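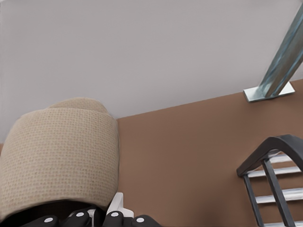 Draughts: a progress report

Posted 2010-12-09 by Nanna Ragnarsson

Last winter I wrote in these pages that I intended to deal with the draughts in our house before the cold came back. Several readers were kind enough to remember this and have been asking me about it in the post office queue since the clocks changed. So I'd better own up. I have dealt with the draughts in the sense that I now know all of them personally.

For newcomers to Draritness: most of the houses on the hill side of the village were put up by people who thought fresh air was good for you and saw no reason it should stop at the front door. Ours has a stone hall, a staircase that works as a chimney, and sash windows that haven't fitted their frames in my lifetime. On the first frosty morning of this month the thermometer in the hall said 11. That was Celsius, and it was after breakfast.

The letterbox

I started with the letterbox, on the grounds that it was the one hole I could see through. The brush plate from Paredes cost less than a decent lunch and took an afternoon to fit, most of it spent looking for the screwdriver. It does keep the wind out. It also keeps the post out, or at least the postman now has to put his shoulder into it, and anything thicker than a gas bill arrives looking as if it has been through a hedge. The last issue of this newsletter came through in two instalments.

If you are fitting one, measure the flap on the inside of the door as well as the outside. They are different sizes on nearly every old door in the village. I measured the outside, twice, very carefully.

The windows

Opinion is divided on sash windows. One school says you should have them taken out, overhauled, and fitted with proper brush seals by someone who knows what he's doing. The other school has had a quote for this.

I belong to the second school. I bought foam tape. The Cleren tape that Paredes sells is easy to put on and, in the front bedroom, came off again within the week, taking a good deal of old paint along with it. Bonifacio Casado, who has been patching up windows round here for longer than he likes to say, came to look and was quiet for a while. Then he asked whether I had washed the frames first. I had dusted them. He said dusting was a start.

His advice, which I pass on free of charge:

Wash the frame with warm soapy water and leave it a full day to dry.
Put the tape where the window closes against something, and nowhere it slides.
Leave one window in each room that still opens, or you'll be back in February complaining about the black stuff in the corners.
Check the catch. A sash that is properly locked is pulled tight in the middle, and half of us never bother to lock them upstairs.

The last one I tried that same evening. I walked round, turned every catch, and the curtains in the back room stopped moving. They had been moving for so many years that I found it rather eerie.

The chimney

There are inflatable balloons for chimneys. You push one up, blow, and it fills the gap. You must then remember that it is there before you light a fire, and I have met my family, so we went without. A neighbour stuffs hers with an old pillow in a bin bag with a long red ribbon hanging down into the grate, so that anybody coming with matches is warned. It looks like a present somebody has changed their mind about. I have copied it exactly.

Please do have the chimney swept before you block it up or use it. I know everyone says so. Everyone is right, and the jackdaws on our side of the hill had a very busy spring.

The floor

The hall floor can't be sealed, lifted, insulated or reasoned with. It's stone, and under the stone is Draritness. I went into rugs in some depth, priced one that would cover the lot, and decided that the cheapest way to insulate a floor is at the foot end. We have become a slipper household. Outdoor shoes come off at the door and go on the rack, slippers go on, and visitors are given whatever is left.
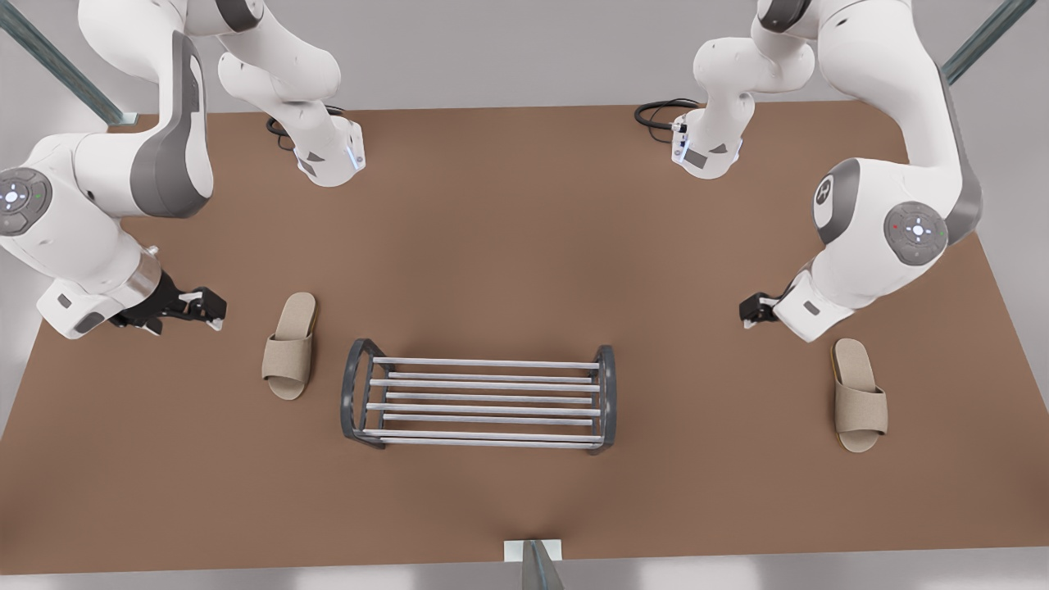

A pair of beige slippers and a grey metal shoe rack.

I was brought up to think slippers after lunch were a sign of giving in. I have given in, and my feet are warm. If you're choosing some, go for a sole thick enough to stand on a cold step in while you sign for a parcel, and buy them a touch roomy so they'll take a sock. Wash them now and then. I say this with love to a number of houses I visit.

The money

This is the part people ask about after they have been polite about the rest. Counting the brush plate, the tape (both lots), the curtain lining for the landing and a draught excluder in the shape of a dachshund that I didn't strictly need, I've spent £191. A man from Grovon came in October and offered to solve the whole thing with a new boiler for a sum I won't print in a family newsletter. He kept his coat on throughout, and I thought that was a bit pointed.

Has it worked? The hall now gets up to 13 by mid-morning without the heating doing anything heroic. Two degrees doesn't sound like much written down. I can only say that the butter spreads, the dog has come out from under the stairs, and I have stopped wearing my hat to answer the telephone. The bill comes after Christmas and I'll report on it if it's flattering.

Still to do: the back door, which has a gap under it you could post a kipper through; the loft hatch, which is a square of painted board resting on faith; and the pantry window, which I'm leaving alone because it keeps the cheese nicely.

Bonifacio has offered to look at other people's sashes in the new year, a street at a time, starting at the top of the hill where the wind is. He asks that you clear the windowsills before he comes. He mentioned china cats in particular and wouldn't be drawn further. Leave your name at Paredes, in the book by the till, and write clearly.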